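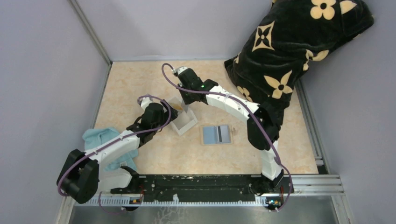

Figure 2. The paneled tabletop with the open white box.

3. The packing surface and the box

3.1 Why the table matters

Most of what has been written on household packing is about the container, and we understand why. The container is what gets bought, labeled, stacked and eventually argued over. But anyone who has packed up a kitchen or a child's bedroom knows that a good deal of the work happens beside the box, on whatever flat place can be cleared for it, and we would like to spend a little time on that flat place before we come to our results.

In our April visits to homes in the Ikell district we saw people packing on beds, on ironing boards, on the lids of chest freezers and, in one memorable case, on an upturned wardrobe door. The bed was the great favorite. It is wide and soft and at a kind height for the back, and small things that roll on it do not roll far. Its trouble is that it has no real edges. Socks, chargers and folded papers drifted toward the sides and then over them, and a fair amount of each visit was spent kneeling on the floor, cheerfully enough, looking for the other half of something.

We therefore wanted a surface for the second part of the study that would behave a little more like a shallow tray. The one we settled on is shown in Figure 2. The tabletop is pale beige with a soft mottling, and it has smooth grayish-lavender panels at the left, at the right and along the far edge. The side nearest the viewer has no panel. Daichi Matsuda, who drew up the first version of the layout, had wanted a low lip there too, but in early trials people leaned on it and complained about their wrists, and so we took it away again.

The color was a matter of more discussion than we had expected. A bright white surface was tried first and made pale items hard to find, while a dark one hid buttons and hair ties altogether. Beige was the compromise – a rather dull one, we admit, but our participants hardly ever remarked on it, and we took that as a good sign.

3.2 The open box

The box is white and open, and we kept to that kind of box for every session in this part. We had thought at first of using the closed cartons that the Lozano moving service supplies to its customers, since many of the households already had a stack of them in the hall. The flaps turned out to be a nuisance. People folded them in, folded them out, tucked them under one another, and by the end it was difficult to say whether a slow session was slow on account of the packing or the flaps.

With an open box the packer can see what has gone in and can change her mind, and people do change their minds a great deal. We had planned for a certain amount of taking out and putting back, but the habit was so common that we ended up giving it a code of its own in the notes. We called these moments second thoughts. They came most often with soft things, which can be pressed into a corner and then turn out to be wanted at the bottom, under something heavier.

3.3 Soft goods

Soft goods deserve a word to themselves. Plush and fleece pieces, such as the dark plush textile to the right in Figure 2, were treated by our participants in two quite different ways. Some folded them with care, as they would a sweater, and gave them a place of their own. Others used them as filling, and pushed them down wherever a gap had been left between harder things. We had no wish to favor one way over the other, so the written instructions said only that the box should be ready to carry to another room.

3.4 Sessions and coding

The second part of the study ran to 223 sessions with 40 participants, all recruited through the Kerkutell neighborhood newsletter. Each session was allowed 30 minutes, and most people finished with time to spare and stayed to chat. Sessions were coded with the Hiltotero sheet, which has one line for each handling of an item and a margin for remarks. The margins proved to be the best reading, and we draw on them freely in Section 4, where the second thoughts are taken up again along with the question of what people put in first.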